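Pantry talk, evening group, 15 minutes

Say hi, thank Hanneke Vanhove for the room and the coffee. Ask who owns two open bags of the same noodle (hands up, I'll raise mine first!).

Story: Mom's cupboard, the avalanche of macaroni, me on the stepladder. Keep it short. Laugh, move on.

Main point: long packages want to be seen, so give them a front row. I love this part, slow down here. Marlies Mösli tried it in June and still texts me about it.

Click through, let people look.

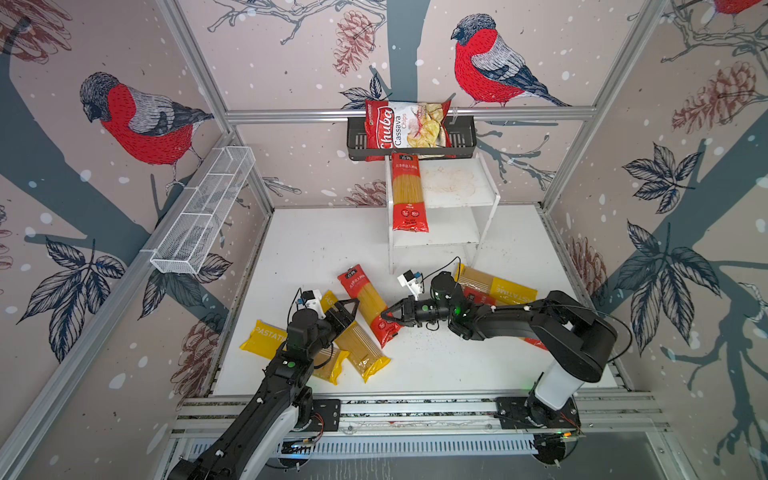
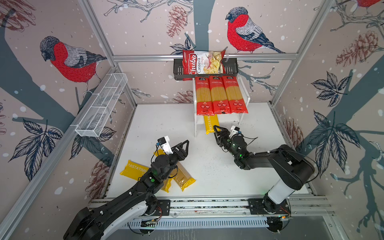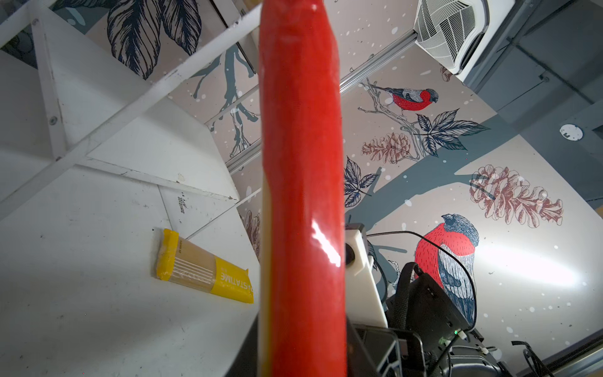
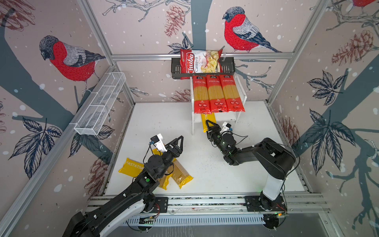
Next, the one-shelf challenge: everybody picks a single shelf tonight and sorts only that one. Spaghetti is a great place to start, it's stiff and it leans so nicely. Go back to the last photo: three red packs side by side against the white shelf, windows showing, and you know what's in them from across the kitchen. Chips get the wire basket up on the wall, love that. Then point to the yellow PASTATIME pack lying flat on the table and ask where they'd put it. Take two or three answers, then questions.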